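Questions we get asked a lot about the Wostmont Rag Rug Swap. If yours is missing, leave a note in the box at Briem and we'll add it!

### What is it?

A swap for people who make rugs from old clothes and bedding. You bring fabric you're finished with and go home with somebody else's. Last July 1,034 bits of cloth changed hands, and yes, we really did keep a tally (we love a tally).

### Do I need to know how to make a rug?

Not at all! There's a beginners' table from the start, and most people have the hang of plaiting by their second cup of tea.

### What can I bring?

Cotton, wool, jersey, old sheets, odd socks, that jumper with the hole in it. Please wash everything first and cut off zips and buttons. Frayed edges are fine, they vanish into the plait.

### How wide should I cut my strips?

For cotton sheets, 4 cm is lovely. Jersey curls in on itself, so go up to 8 cm if you like a fat, squashy rug.

### How much fabric does a rug take?

More than you'd think. A chair pad needs 450 g, and a hearth rug will happily eat a whole duvet cover and come back for the curtains.

### Can I wash a finished rug?

Yes, on a cool wash, then dry it flat. Dark reds and navy can bleed, so do those on their own the first time.

### Which pattern should I try first?

The Feler round. It's one long plait coiled up and stitched as you go, and it looks wonderful in clashing colours. The Skerkitz square is gorgeous too, but the corners take patience.

### Is there parking?

A little, behind Briem. The bus stops right outside.

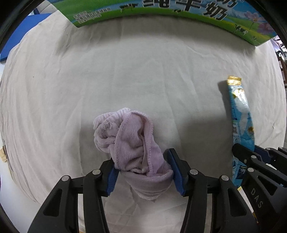
*Ribbed lavender cloth with a fuzzy, frayed edge*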